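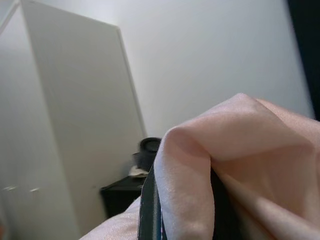 Pink satin between the fingers, view from the Sesero wrist camera

Sesero Handheld Gripper Kit, for collecting cloth examples at home

I build these at a bench in Cakville and sell them under the Clemudard name, and this is the page I point people to when they write in asking what they'd be getting. So, have a read before you order (it's long, sorry, but it saves us both a few emails).

Sesero is a two-finger gripper you hold in your own hand, with a small camera fixed at the wrist end. You pick something up with it, fold it, drag it across a bed, whatever the job is, and the kit saves the video along with how far open the fingers were at each moment. Feed enough of those recordings to your learning system and it has something to copy. If you've been paying for time on a full arm just to get your first batch of examples, I think you'll like how quickly you can get going with this!

Why I bang on about satin

Most people test a gripper on a tea towel. Tea towels are lovely, they're grippy and matt and they stay where you put them. Satin slides about, shines back at the camera and falls into folds that hide the fingers, and a system that has only ever seen tea towels gets very muddled by it. Look at the picture at the top: one finger has the fabric folded right over it and the other is mostly lost in the pink. I want recordings like that in the set. Bedrooms are good for the same reason, with a white wardrobe leaning off at an angle and a dark nightstand a bit blurred behind. Your robot won't get a tidy grey backdrop either.

What comes in the box

The gripper with both fingers fitted
Wrist camera, already lined up and screwed down
Spare pair of fingers
Belhaj recorder unit with its clip and lead
Charger
Printed card with the start-up steps

The Belhaj unit is the bit that does the saving. It clips to your belt or goes in a back pocket, and the lead is long enough that I can reach the far side of a double bed without tugging it.

The numbers people ask for

Weight in the hand: 506 g
Finger opening: 40 mm at the tips
Recordings per charge: 200 short ones, if you switch off between goes
Storage: 500 recordings before you need to copy them across

How I'd use it

Start with one task and say it out loud in plain words, "pick up the pillowcase by the corner" or something like that, and write the same words in the task box when you save. Do it slowly. Slower than feels natural! I rushed my whole first set in October and had to bin it, the fingers were shut before the camera had a decent look at the cloth.

Drop the fabric differently each time. Move round to the other side of the bed. Leave the odds and ends on the bedside table alone. If a grab goes wrong, keep it and tick the "missed" box, you may well want those later for teaching recovery.

Wipe the fingers with a dry cloth between sessions. No sprays please, the pads go slippery.

What it isn't good at

Heavy duvets are too much for it, or at least too much for my wrist. Very thin stuff lying dead flat on a smooth table is hard to get hold of as well, and I'm working on a thinner fingertip for that. It'll fit the same mount, so you won't need a new kit.

Ordering

Kits are made in small batches. The next one is packed on 9th February, and if you'd like yours set up for the left hand, put that in the order notes before then. Left-handed kits cost the same. Spare fingers and leads are on the parts page, and questions come straight to me through the contact form.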